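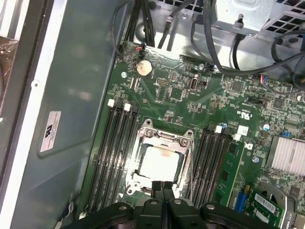

The **Hisley Disassembly Challenge** is a student robotics competition in which teams program a robot arm to take apart and refit the parts of a desktop or server computer. It is run by the engineering department of Hisley College and takes place each March in the college's main workshop. Teams come mostly from further education colleges and first-year university courses.

## History

The challenge grew out of a second-year project set by Jarrah Costigan, a lecturer in control engineering, who wanted a task that used scrapped office computers already held in the department's stores. The first version asked students only to pull a memory module from its slot and place it in a tray. Ognjen Petek, then a student on the course, wrote the scoring software and later rewrote the rules so that other colleges could enter.

Teams from Senonau and Zurkbridge joined in the second year. The Marchand Technical School entered a year later and won at its first attempt.

## Format

Each team has 30 minutes at the bench, including set-up. The computer case is clamped flat with its side cover off, and the arm works from above. Teams may use any two-fingered gripper that fits the standard wrist plate. A small camera mounted at the wrist is allowed, and most teams depend on it for the final approach.

The tasks are done in a fixed order:

1. Remove one memory module and place it in the tray.
2. Refit the module in a slot named by the judge.
3. Unplug a marked cable without touching its neighbours.
4. Open the processor socket, lift out the processor and set it down with the lid facing up.

The fourth task is optional. It carries the most points, but a bent contact in the socket cancels the score for the whole round. Few teams tried it in the early years.

Students may not steer the arm by hand once a round has started. A team can stop and restart its program twice, with a penalty each time. Loose cables are left as they were found in the machine – tying them back before the round is not allowed.

## Scoring

Points are given for each finished task and for unused time. Refitting is marked more strictly than removal: a module counts as fitted only if the judge can close the latches without pushing the board down. The best total so far is 2620, set by Zurkbridge. The lowest total to win the challenge was 1017, in a year when three of the finalists damaged a socket and lost their round.

## Teaching use

At Hisley the tasks are also used in ordinary classes. Students begin with a bare motherboard on the bench and move on to a full case, where the side walls and drive brackets limit how far the wrist can turn. The written part of the course covers camera calibration, grip force and planning a path around obstacles. Petek now teaches the calibration sessions.

Boards too worn for the competition are kept for practice.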